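About Us

Welcome, and thank you for stopping by to find out who we are! Grolgate is a small research company that teaches robot arms to do the ordinary things people do in their kitchens without thinking about them, like putting away the plates or hanging up a mug. We have been at it for 4 years now, and we still get a little too excited when something lands on its peg.

The company began at the end of a long table at Zinimberg, the shared workshop where our founder, Pilar Zúñiga, had rented a bench to finish some work on grasping. Pilar had spent much of her career with factory arms, the kind that pick up the same part from the same spot all day long, and she wanted to know why the same skill fell apart as soon as you moved the part by the width of a hand. She asked a couple of friends to help her look into it, the friends brought along their own opinions (and quite a lot of coffee), and by October they had a name, a lease and a very long list of things that didn't work.

What came out of that list is the method we are best known for, which we call Tukholm. Most of the learning methods we tried in the early days took one long demonstration and treated every second of it as equally important. But if you watch a person hang up a cup, most of the motion is easygoing. The hand wanders over in whatever way is comfortable, and then there is a short stretch near the end where everything has to be just so. Tukholm looks through the demonstrations for those short stretches and spends most of its practice on them, and it lets the arm find its own way through the rest.
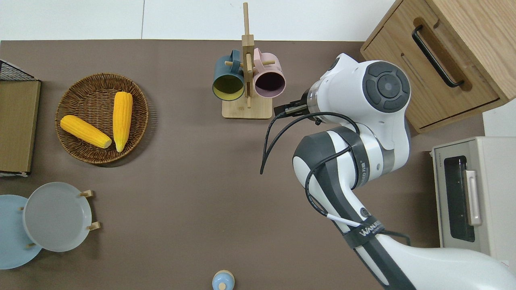 Finding the careful part sounds simple and took us the better part of two years. Our first attempt looked only at speed, on the theory that people slow down when they need to be precise, and that was fine until we met people who slow down when they are chatting with the person next to them. The version we use today compares many demonstrations of the same task and looks for the places where they all agree with one another. If everybody's hand passes through nearly the same spot at nearly the same angle, that spot probably matters!

We have now gathered 4,000 demonstrations, all of them recorded by our own staff. In our most recent round of testing on mug hanging we ran 241 trials with the tree moved to a new place before each one, and Tukholm got by with 70 percent fewer demonstrations than our older method needed to reach the same success rate. We are proud of that, and we also keep a running list of the failures on the wall by the kettle. Handles that face away from the gripper are still hard for us. So are plates that sit close together in a rack, and we have a whole project going on those at the moment.

Much of our lab work happens in what we call the Khoury room, after the family bakery that had the building before we did. They left us good light and a floor that slopes a bit toward the back door, so we level the tables every time we rearrange. Our team is a mix of engineers, a former pastry cook, two people who came to us from physical therapy and a statistician who keeps the rest of us careful with our numbers.

On Friday afternoons we stop testing at three and sit down together to watch the week's trials, the good ones and the awful ones. Visitors are welcome to join us for that, and students especially. Just write to us a few days ahead through the contact page so that we can have a chair ready for you, and come in by the side entrance, as the front door sticks.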